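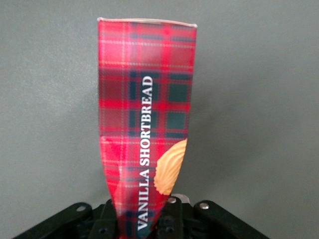
紙箱をつかむ練習データの集め方 台所の棚にあるもので始めるコツ

ロボットに物の持ち方を覚えさせるお手本集めというと、なんだか立派な実験室が要りそうに聞こえますよね。でも、うちの工房で毎日のように使っているのは、お菓子や紅茶の空き箱、乾物の袋、スポンジといった、どこの台所にもあるものばかりです。今回はその中でもいちばん出番の多い「紙箱」について、私がふだん気をつけていることを、思いつくままに書いてみます。

1.箱は柄のはっきりしたものを混ぜる
赤いタータンチェックのショートブレッドの箱は、私のお気に入りです。緑や紺の帯に細い線まで入っていて、箱がたわむと線も一緒に曲がるので、あとで手首カメラの映像を見返すときに、どこに力がかかったのかがとてもわかりやすいのです。無地の箱ばかりだと、へこんだのか影なのか、何度も巻き戻すはめになります(目が疲れます……)。もちろん無地も少しは入れてくださいね。

2.背景は灰色の無地で
最初のころは花柄のテーブルクロスの上でやっていて、見返すたびに頭がくらくらしました。つやのない灰色の紙を壁から垂らすだけで、ずいぶん落ち着きます。明かりは正面の少し上から。箱の脇に薄く影が落ちるくらいなら、そのままで大丈夫です。

3.箱の下のほうを持つお手本も録る
つい真ん中ばかり持たせたくなるのですが、棚から出すときも、かごに立てるときも、いつも真ん中が空いているとは限りません。縦長の箱なら、下端、真ん中、上寄りと持つ場所を変えて、それぞれ5回ずつ。下端を持つと箱は傾きやすくなるので、持ち上げは一呼吸おいて、ゆっくりと。

4.へこんだ箱も捨てない
指のあいだで紙がきゅっと寄って、面に斜めの折れ筋がついたような箱を見ると、失敗だと思って消したくなりますよね。私も昔はせっせと消していました。今は「つぶれ気味」という札をつけて残しています。きれいな持ち方だけを集めたころより、あとの仕分けがぐっと楽になりました。ただ、同じ箱を使い続けるとくたびれてくるので、28回を目安に新しい箱と交代させています。

5.文字の向きをそろえすぎない
縦に商品名の入った箱は、ついつい読みやすい向きに置いてしまうものです。裏返したり、逆さにしたり、少し斜めにしたり。面倒でも、10本録るごとに向きを変える、と決めておくと忘れません。

6.名前のつけ方は最初に決める
うちでは録画の管理にLamierという自作の表を使っていて、「品名・持つ場所・箱の状態・番号」の順に書いています。通し番号は先日3679まで来ました。そのうち紙箱は458本です。途中で書き方を変えたときは、直すのに丸二日かかりましたので、これから始める方はどうか最初の一本からきちんと。

7.指先のお手入れ
紙箱を続けてつかむと、細かい紙の粉が指先につきます。固くしぼった布でさっとふいて、よく乾かしてから次へ。ねじのゆるみも、このとき一緒に見ておきます。私は作業の前にお湯をわかし、ふき終わったらお茶にすると決めているので、これだけは忘れたことがありません。

空き箱の保管には、たたまずに本棚へ立てておくのがおすすめです。一度たたむと折り目がついて、持ったときのたわみ方が変わってしまいます。中身の入ったままの箱も録っておきたいときは、同じ銘柄を二つ買って、片方は開けずにとっておいてください。

次回は、乾物の袋など、くにゃくにゃしたものの置き方について書く予定です。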